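Kinomo – fiches de personnages et table d'équilibrage
Lisez-moi, version 3

Salut et bienvenue ! Si vous êtes tombés sur ce dépôt en cherchant les statistiques des héros de Kinomo, vous êtes au bon endroit. Je tiens ces fichiers à jour depuis la bêta, au départ pour moi tout seul (je voulais comprendre pourquoi mes barricades tombaient toujours à la vague 14), et puis Suqin Liao m'a demandé une copie, puis Bohdan Horobets, et voilà, maintenant il faut un lisez-moi.

Ce qu'il y a dedans

heros.csv : une ligne par héros et par niveau, 1,287 lignes en tout (je garde la virgule à l'anglaise, comme l'export du jeu, ne m'écrivez pas pour ça).
tours.csv : les 76 défenses constructibles, avec coût en mana, portée, cadence et dégâts par type.
vagues.csv : la composition des vagues pour les cartes Flelladport et Larnbridge. Les autres cartes viendront quand j'aurai le courage.
lore.txt : les textes d'ambiance de chaque personnage, retapés à la main, donc avec mes fautes de frappe en prime.

Les colonnes de heros.csv

nom : le nom affiché en jeu, accents compris.
niveau : de 1 au maximum du héros. Attention, la Veilleuse a un plafond plus bas que tout le monde !
pv, armure, resist : valeurs brutes, sans équipement ni aura.
cadence : attaques par seconde. Quand le jeu affiche « rapide » ou « lente », j'ai chronométré sur vidéo.
ultime : le temps de recharge en secondes, mesuré depuis la fin de l'animation. Catrin Pritchard compte depuis le début, ce qui explique les écarts avec ses tableaux à elle.
source : J pour l'écran du jeu, M pour mesuré, D pour deviné. Les D, prenez-les avec des pincettes.

Un mot sur le Passeur de Massawe

C'est mon préféré, donc je préviens, sa fiche est plus longue que les autres. Dans l'histoire, il gardait le bac de Massawe et faisait traverser les morts contre une pièce, jusqu'au soir où la Reine de Sel a brûlé le ponton avec lui dessus. Il revient avec sa perche et une lanterne verte, et il rappelle ses anciens passagers pour tenir la ligne. En jeu, ça donne un défenseur lent, très solide, qui ne brille que si on le pose à un croisement. Son ultime fait 400 dégâts de zone au niveau maximum, sans compter les spectres, qui ont leur propre ligne dans le fichier (nom = « Spectre du bac »). Je les ai séparés parce que les additionner donnait n'importe quoi dès qu'un spectre mourait avant la fin.

Beaucoup de gens le jouent en première ligne. Essayez-le plutôt derrière deux herses, avec une balise de givre sur la gauche, et vous m'en direz des nouvelles !

Comment j'ai mesuré

Toujours en solo, difficulté normale, sans familier, sur la carte d'entraînement. Je laisse passer trois vagues et je note la médiane. Pour les tours à dégâts continus (poison, braises), je prends la durée complète même si la cible meurt avant, en rejouant sur un mannequin. C'est long, c'est parfaitement ennuyeux, et j'ai écouté des podcasts entiers comme ça.

Mutua Chege a refait une partie des mesures de Flelladport avec une autre configuration d'écran et on tombe d'accord presque partout, sauf sur l'arbalète double – elle tire un carreau de plus chez lui une fois sur cinq, et on n'a pas encore compris pourquoi.

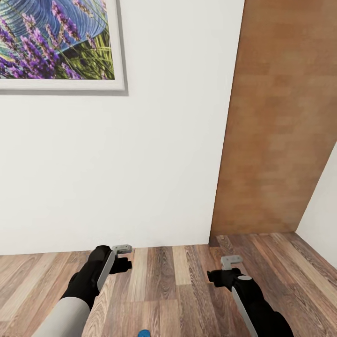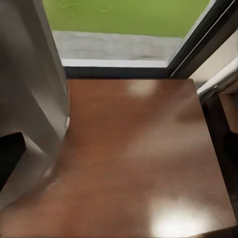

Ce qui manque encore

Les familiers, complètement. Les bonus d'ensemble aussi, parce que la mise à jour d'août a tout changé et que je n'ai pas encore repris mes notes. Faraji Mbwambo s'est proposé pour les objets de Larnbridge, il a déjà plus de 400 entrées dans un tableur à lui, il faut juste que l'on s'entende sur les noms de colonnes (il met tout en majuscules, moi jamais).

Les deux héros sortis avec cette même mise à jour sont dans le fichier mais sans ultime. La case est vide, ce n'est pas un zéro ! Si vous faites des moyennes, pensez-y.

Utiliser et corriger

Servez-vous, copiez, mettez ça dans vos guides, un petit lien vers le dépôt me fera plaisir. Les textes de lore.txt appartiennent au studio, donc pas de revente ni de livre de poche, merci.

Pour signaler une erreur, ouvrez un ticket avec le nom du héros, le niveau, la valeur que vous trouvez et la version du jeu. Une capture d'écran aide beaucoup – surtout pour la cadence. Je passe en revue les tickets le soir, après 21 heures, quand la partie du groupe est finie.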